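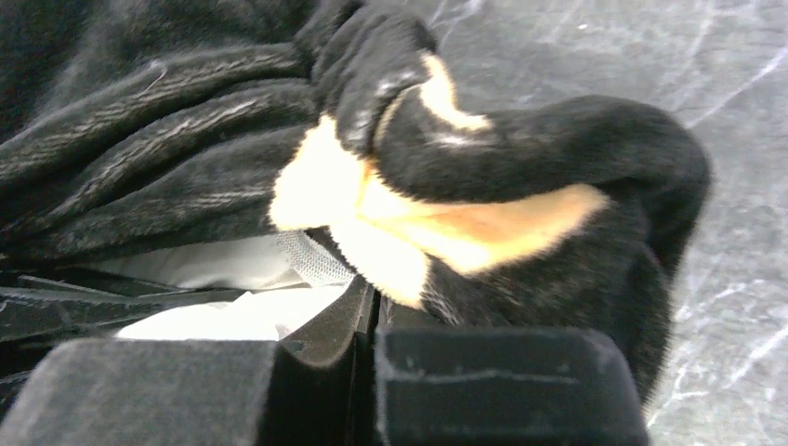
Progress report to Vermeulen, July 2, 2024
Project: Zandedden, gripper comparison

The second round of pick trials at Bolholm is finished. Both finger sets were run on the same arm and controller, 400 attempts each, with the wrist camera recording throughout.

The padded fingers dropped 39 items. The bare Flasteck fingers dropped almost twice as many, mostly plush and other soft goods with thin linings. On rigid items the two sets performed the same.

Dark pile remains a problem for the grasp planner. It reads deep folds as gaps and places the fingers too shallow. A fix is in test under ticket 3101.

Pad wear has not been measured yet. We request six more spare pads before the next round.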